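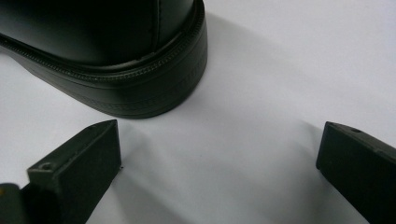
hedgerow_kit replied:
I signed it, but I do not believe a petition will stop anything. The patent office does not read petitions. It reads old documents. If somebody in Wultcombe has a printed recipe for walnut leaf wash from before Atell filed, please send that instead. One page from a parish cookbook is worth more than 1132 signatures.

pellitory wrote:
I don't agree that the petition is useless. When we started in April we were only 6 people, and now there are 1132 names. The local paper wrote about it, and after that Atell answered our letter for the first time. The answer was polite and said very little, but before it we had silence.

hedgerow_kit replied:
Did they say which claims they want to keep?

pellitory wrote:
No. Only that they "respect traditional knowledge".
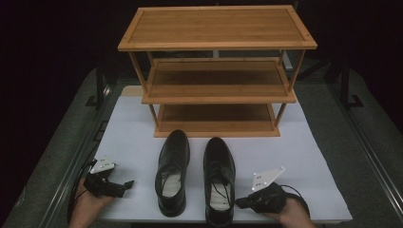 saltmarsh2 wrote:
I think some people here are mixing up the plant and the patent, and I did the same at the beginning. Atell does not ask to own the walnut tree. I have read the application twice with a dictionary, and claim 1 is for an extract made in a certain way, with alcohol and low heat. Take the bamboo rack with three shelves in my photo. The person who makes such a rack can perhaps protect a new kind of joint, but he cannot tell the neighbours to stop growing bamboo. My problem is with claim 2, where they write "any preparation of the leaf for use on the skin". This is what my grandmother did in a cooking pot.

pellitory wrote:
So you are against it also.

saltmarsh2 wrote:
I am against claim 2. I am not against claim 1. It is possible to be both, I hope.
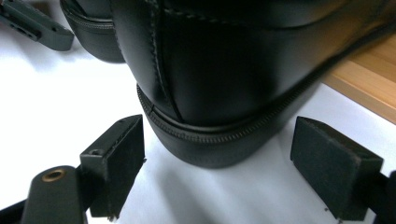 I forgot to say that the Gavrilă cooperative had a similar case with their plum stones. They sent in old market lists and a school book, and the wide claim was taken out before the grant. The narrow one stayed. They still sell the same oil as before and had no letter from any lawyer.

hedgerow_kit replied:
Do you have a link? I searched for Gavrilă and found only a shop page in Romanian.

saltmarsh2 wrote:
It was in their newsletter, on paper. I will scan it.

bidis_fan wrote:
Sorry, but who will pay for all this? Bidis asked 710 pounds only to look through the file and write an opinion. I like their tea but I would not give them this money. They sell walnut leaf too, so they are not neutral.

hedgerow_kit replied:
You do not need Bidis. Anyone can send observations to the office, and where I asked there was no fee. You need a copy of the old text, the year of printing, and a short explanation of which claim it concerns. Please no insults about big companies in it.
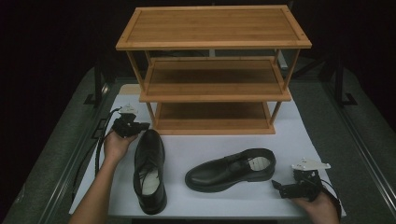
Bamboo rack and black lace-up shoes (saltmarsh2)

pellitory wrote:
All right. I will leave the petition open and also ask at the Wultcombe library for the cookbooks. Can somebody check my English before I send the explanation?

saltmarsh2 wrote:
Mine is not better than yours, but send it to me and I will look at the part about claim 2.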